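Simulation > Cell setup and maintenance

Table cell: gripper closes early after base was moved

remell_dk
Posts: 48
I look after the simulated table cell in our Verville project. On Friday I moved the arm's pedestal to the right side of the table so it would stop reaching over the chair. Since then the fingers close above the mug and miss it. The tomato is fine most of the time. I've restarted the controller and reloaded the arm model. No change. What should I check first?

oldgrease
Posts: 1252
Check the base transform. If you moved the pedestal and the arm separately, one of them is probably still at the old height.

remell_dk
They're parented, so they moved together. I compared the numbers anyway and they match.

Tülin Güneş
Then look at the tool offset. When you reloaded the arm model it may have gone back to the default flange length. We had this on the Kaplan cell and the grasp point ended up 3 cm too high. A tomato that size will forgive you more than a mug with straight sides.

oldgrease
I don't buy it. A wrong tool offset would miss everything by the same amount, tomato included. I'd say friction or contact settings.

Tülin Güneş
It does miss everything by the same amount. Some things still get picked up. And friction doesn't make the fingers close in the air.

oldgrease
Fair point on the last part. I'd still rerun the contact test afterward.

remell_dk
Tülin had it. The offset was back to default. I typed the old value in, saved it to the cell file this time, and ran five picks on the mug with no misses. I parked the arm with the fingers pointing down behind the mug and left them slightly open.
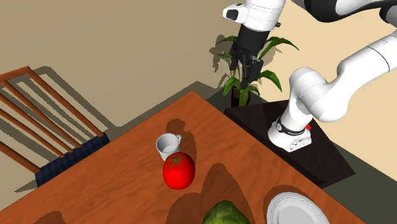 I'm keeping the pedestal on that side — the reach to the plate is shorter and the elbow stays clear of the chair. Next job is the cabbage, which I expect is too wide for these fingers. I may swap it for something smaller.

hevevton
Before you swap anything, write the offset into your startup check. Have it print the flange length and stop if it doesn't match the file. Ours is two lines.

oldgrease
Agreed on that. Leave the cabbage in though, it's a good obstacle for path planning.

remell_dk
OK, cabbage stays, but off the pick list. I'll add the check tonight and run the contact test after that.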